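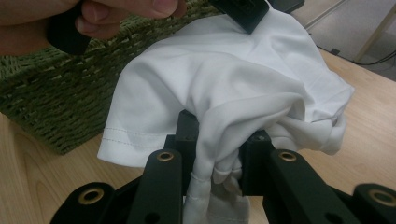
trailgoose69 says Ekurbridge is going to walk away with the girls title and I don't see it. Their first four are great, sure. Fifth runner was almost a minute back at the Oltik invite. You can't hide a gap like that at state.

hillrepeat_dad
Minute back on a muddy course in September tho. She'll close it up. Brorbridge has the same problem anyway, and no front runner

trailgoose69
Thank you. Everybody keeps going on about the gap – look at who was missing. Their number 3 sat out sick that Tuesday and the JV kid got moved up.

oltik_xc_mom
Is the start still 8 am? The Oltik page says 8, the flyer from school says 9:30

hillrepeat_dad
8 for girls, boys after. Park on the Esteves side, the other lot fills up fast

splitsguy
Going to disagree on Brorbridge. They pack up. Top 5 all within 20 seconds most weeks, that wins meets when there's 400 kids in a race. Ekurbridge gets 1-2-4 and then you sit there waiting and waiting

trailgoose69
There's not 400 in the girls race, thats the whole day combined

splitsguy
ok fine. Point stands

flatlander_k
Nobody's mentioned Esteves?? Home course, that nasty hill right after the creek, they run it every week. Top 3 for sure

splitsguy
Esteves for third, I can live with that

oltik_xc_mom
Thanks for the parking info. Bringing spikes AND flats, forecast keeps changing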